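The Small Table Where Everything Charges

February
By the Home Desk, Plerkinness Magazine

35 shares | 7 comments

In many homes there is one table which does not belong to any room. It is too small for dinner and too busy for a vase. The telephone goes there at night, then the shaver, then somebody's lamp, and after one winter it is full of cables and has become a kind of station. Everybody in the family uses it and everybody complains about it.

I wanted to write about this table because I have one also. When I moved to my present flat I had two suitcases and a very clear idea that I would live without mess. The mess came anyway, and it came with plugs. I have asked friends and neighbours about it since then, and I have learned that people are more ashamed of their cables than of their dishes. They will show you a full sink with a laugh. The corner with the chargers they cover with a cloth.

But I have started to like these corners. If you look at them with some patience, they tell you what a household does in the morning and what it does late in the evening. The small machines for the face and the hair stand next to the machines for work. Some people keep them in a drawer and take them out each time. Others want them upright and in view, ready to be picked up with one hand while the other hand holds the coffee.

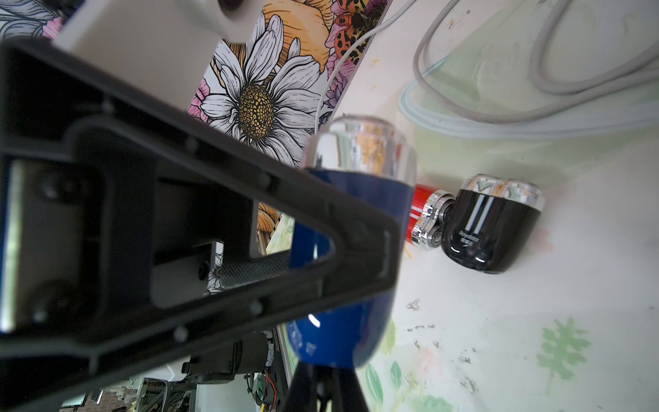
Deep blue, a clear domed cap and a good many painted flowers behind.

I belong to the second group. A thing with a glossy body and a proper cap does not need to be hidden, in my opinion. And flowers are a very good company for it. For a long time I believed that a practical table must be plain, white or grey, so the eye can rest. Then I bought a floral cover at the market in Lonance, a street of small shops near my old school, and I changed my mind in one afternoon. The pattern forgives a lot. A black cable on a white table looks like a crack. The same cable on daisies and leaves is much more quiet, and you stop looking for it.

There is one rule with patterns, which I took from a woman who sold me the cover. She said that you can put two flower prints together if one is pale and the other is strong. Two strong ones will fight. I have tested this at home with several papers and boards, and I think she was right. A pale print lies well under the objects, and the bold one, with thick black outlines, does better at the back.

Now the more serious part, the power. Most of the charging corners I know began with one strip. Then a new device arrived, with a bigger plug that covered the neighbour socket, and a second strip was bought in a hurry. It is almost never the same colour as the first. I used to find this ugly. Today I recommend it! With one white strip and one in a bright colour you can make an agreement with the family: white is for things that stay in, the bright one is for things that come and go. A child of seven can understand it, and even a grown-up can.

It is also good to look at what the strip can do by itself before buying more adapters. Many of them already have USB ports near the end, and people forget them because they look only at the big sockets. I have seen a wall adapter plugged into one strip while the ports on the other one, a hand's width away, were free. I did it myself for up to 2 years, I am sorry to say.

Please give each strip its own wall socket. Do not plug one strip into the other, and do not put a cloth over them when they are in use. If a plug feels hot to the fingers, take it out and leave it out. Dust should be wiped off when the strip is disconnected, with a dry cloth, and the white ones will ask for this more often because every speck is visible on them.
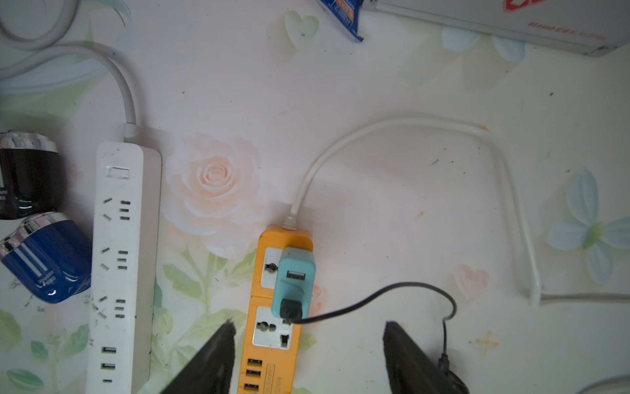

What to do with the cables

Cables have a memory. If you buy one that was folded tightly in its box, it will want to go back to this shape for weeks. The thick ones are easier, they make one big calm arc and stay in it. The thin ones curl. I have tried clips from Esora, which hold well but leave a mark on paper, and a fabric tie by Pongsiri that I liked more, mainly because it can be opened with one hand. A piece of ribbon does nearly the same work and costs almost nothing.

My advice is to leave some length free near the plug, so nothing pulls, and to gather only the middle part. Make the loops wide, wider than you think. A cable which is wound hard around a charger looks very tidy in the evening, but it will suffer at the place where it enters the fitting, and there it will break first. 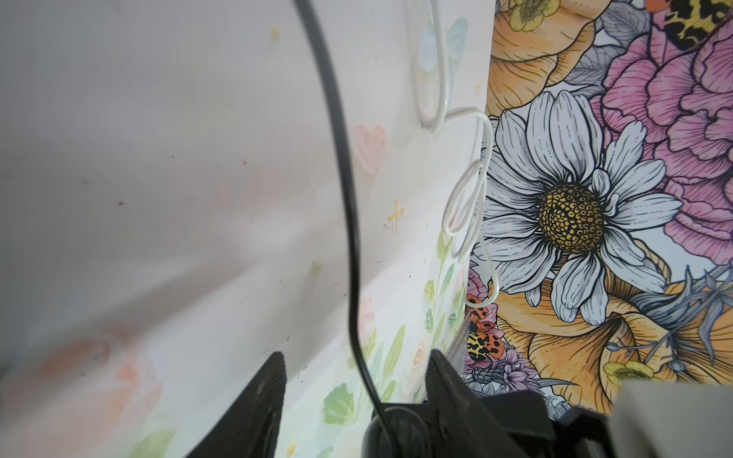
A thick black line and a thin white one, among leaves, blossoms and one pink heart.

And then, leave a little bit in disorder. I know a couple who built a box with a lid for all of it, with holes cut in the side, and after a month the chargers were lying on top of the lid. A table like this must stay open to be useful. Once in a while I take everything off, shake out the cover, and put back only what I have used since the last time. The rest goes into a bag in the hall for the electrical recycling. In my last clearing there were three chargers in the bag for telephones that I do not own any more, and one cable for which I could not find any device at all. I kept that one. It is in the drawer.

Contact | © Plerkinness Magazine | Back to top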